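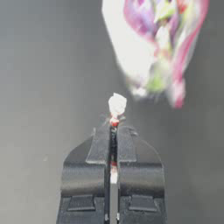
Small bits, one at a time

I've been sorting my odds and ends into zip bags since April and I'm hooked! My rule is one bag per job, so picture hooks never end up in with the sewing bits (we've all been there). Squash the air out, run your thumb along the zip and leave the last 2 cm till the end.
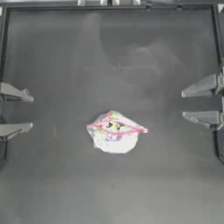 Then I pop the bags into a big grey tub, pushed under the bench. Go for the see-through sort, even if they crinkle a bit – mine were a pack of 13 from Hendport, and I've only split three so far. Labels can wait till the weekend.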